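Lullora two-finger gripper kit: a semester in a student robotics club

Rating: 3.5 out of 5
Used for: club project, one semester, two arms
Reviewed by: faculty advisor, Randbridge robotics club

Our club bought two of the Lullora gripper kits in January to replace the parallel jaws that came with our student-built arms. The project was a packing and unpacking task: pick up household objects, handle soft packaging, put things down where they belong. The old jaws were fine on blocks and useless on anything that folds. This review covers the kit as used by undergraduates with mixed experience, on arms that are not especially stiff to begin with.

What is in the kit

Two tapered fingers, a bracket, a servo, a wrist camera mount, a bag of fasteners and a printed sheet of drawings. The camera is not included. The fasteners were complete in one kit and short two M3 screws in the other. The drawings are accurate but the assembly order is wrong: if you follow it, the camera mount goes on before the servo screws and then has to come off again. Both build teams made this mistake on the same evening.

Assembly took one team two meetings and the other team three. No soldering is needed. You will want a proper hex driver, as the key supplied rounds off quickly.

Calibration

The setup tool homes the fingers, then asks for the open and closed limits. On our first gripper the usable span came out as 2,862 encoder counts, and this held across the semester. The second drifted and needed homing at the start of every session. We traced part of this to a loose horn screw. Thread locker helped but did not fix it completely.

The current limit is set in a text file. The default value of 667 is too high for thin plastic and will leave marks on cups. We settled on 523 for general use. The manual does not say what units these are, and the support reply did not say either.

Grip on soft and awkward material

Bubble wrap was the main test and the reason we chose narrow fingers. The tips get into a fold where a flat jaw pushes the whole bundle away. The sheet also confuses depth estimates because of the glare, so the students learned to approach low and close on a wrinkle.
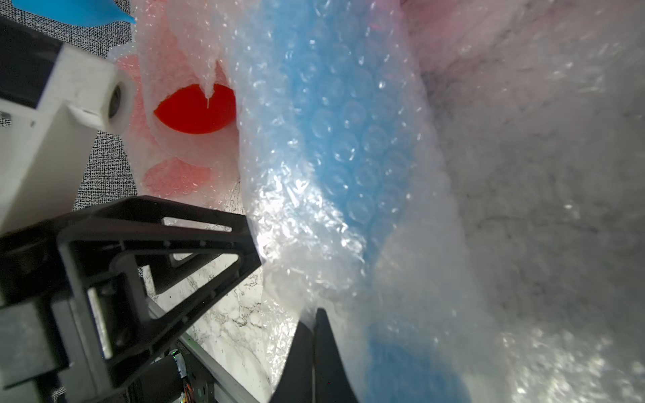
Fingertips at a pinch in the wrap, wrist camera view.

Over the semester the club logged 104 unwrapping attempts. The log separates failures into missed pinch, slip and tear. Missed pinch was the largest group by a wide margin, and most of those were operator aim. Slip was next. The tips are smooth as delivered, and a strip of thin rubber tape on the inside face made a clear difference. Lullora should ship them with a pad.

Tears were rare once the current limit came down.

Grip on rigid parts

Results here were better. Small boxes, markers and plastic kitchen items were all within range. Conical objects are harder, as the contact area is small and the object tends to rotate about the line between the tips. The students got more repeatable holds on a funnel by going for the narrow end and keeping wrist motion slow. The finger frame flexes slightly under load. That is useful for compliance and bad for placing anything precisely. 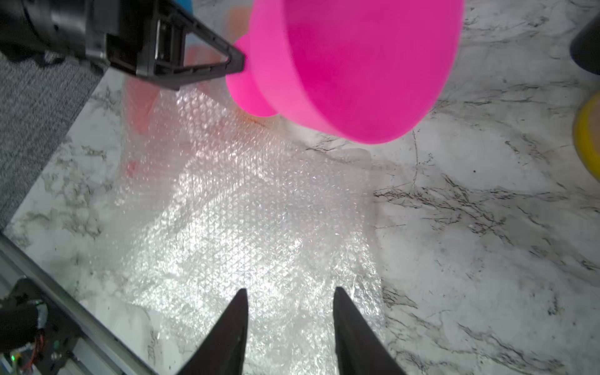

Funnel held near the spout by one gripper, the other open over the bubble wrap.

Camera mount

The mount is the best part of the kit. It keeps both fingertips in view at the bottom of the image and did not shift after being tightened. Its one fault is cable routing. There is a single clip, placed where the cable rubs on the bracket at full wrist rotation. We added a second clip with a zip tie.

Compared with the Sipos jaw

We had a Sipos parallel jaw on loan for part of March. It is stiffer, quieter and better at placing rigid parts on a mark. It could not start a fold in bubble wrap at all unless the edge was already lifted. For a club doing block stacking or peg insertion I would choose the Sipos. For cloth, film or mixed household items the Lullora is the better tool.

Durability

One finger cracked at the base in April after a collision with the table edge. The replacement arrived in nine days. Spare fingers are sold singly, and I would order a pair with the kit. The servos run warm in long sessions, so we rest them after up to 40 minutes of continuous work.

Good: narrow tips, solid camera mount, spares available
Bad: assembly sheet, no finger pads, undocumented current units, one unit with drift

We are keeping both for the fall group.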